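Progress report to the Jernen Fund, May 2026
Restoration of single-deck coach, Truscombe body no. 198

Work in this period centered on the chassis and the lower body framing. The rear axle was removed, stripped and measured. Both hub bearings were outside limits and have been replaced. The brake linings were riveted on 18 new shoes bought as a batch, which leaves a spare set for the Darkura coach.

The nearside framing is worse than the survey suggested. The Truscombe drawings show ash pillars on steel flitch plates – four of the plates had wasted through at the floor line. New ones have been cut and drilled, and three are fitted.

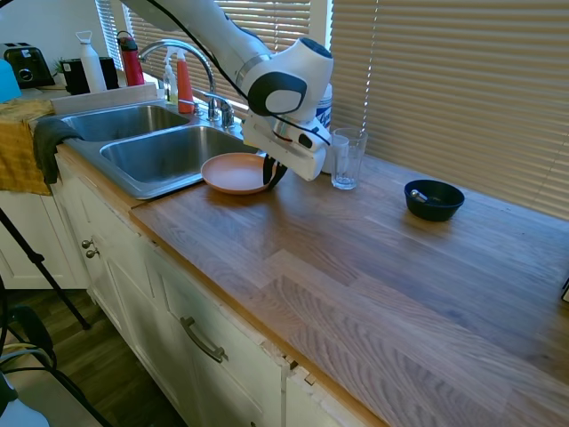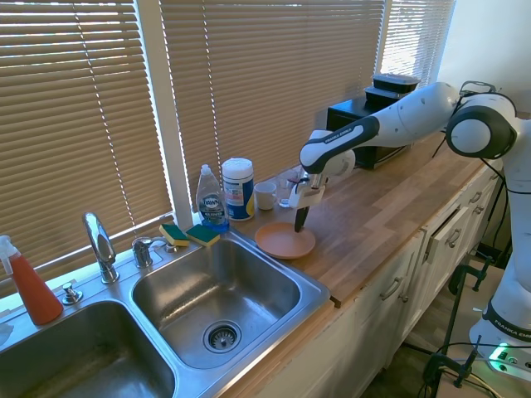

Spending to date on the framing is $2,310 against the allowance in the grant. The radiator went to Ebrahimi for a new core at $700, quoted and fixed. It is due back before the engine is refitted.

Two items are behind schedule. The gearbox has not been opened, as the puller for the output flange does not fit this version. The seat frames are still in store and have not been checked for cracks.

Next period: complete the nearside pillars, refit the rear axle, start on the cab floor. The change to the paneling order – steel below the waist rail, aluminum above – needs the Fund's approval before the material is bought.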